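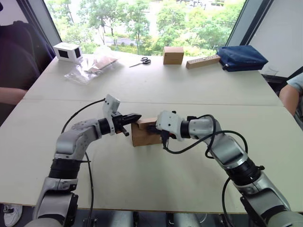
Redex supplies corrugated and solid-board packaging to small food producers, seed merchants and mail-order shops. The company designs, cuts and prints to order and holds a standing range of 336 sizes. Most enquiries concern plain brown cartons small enough to sit in the middle of a white tabletop with plenty of room to spare, and this class of box makes up the larger part of our output. Larger transit cases are made in double-wall board and are quoted separately.

Our works is at Veltden, on a single site with goods-in at the north end and despatch at the south. Board arrives in flat sheets and is stored at controlled humidity before cutting. Samples are cut on a flatbed table without tooling, so a customer can check the fit before paying for a die. Once a sample is signed off, the die is ordered and kept on our racks under the customer's account number. There are 463 dies on the racks at present. A die that has not been used for 9 years is offered back to its owner or scrapped. 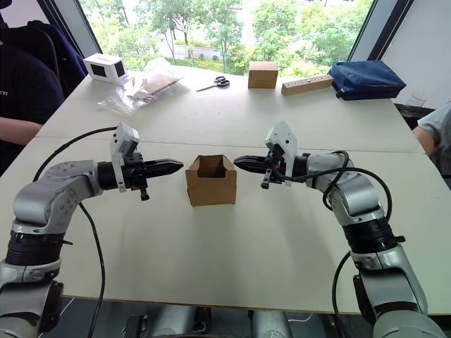
Print is water-based flexographic, up to three colours. We do not offer foil or gloss lamination. Artwork should be sent as vector files with all text converted to outlines, and line weights below the limit given on the data sheet will be returned for correction.

Two product lines are sold under their own names. Sivura is a range of divided trays for seed packets and small jars. Tatlı is a range of lined boxes for confectionery and baked goods, supplied flat, with a food-contact declaration for each batch.

The minimum order is one bundle for stock sizes and one pallet for printed work. Orders are accepted in writing only. Terms of sale were last revised on 17/07/2020 and are sent with every quotation. The works closes for maintenance in the last week of July.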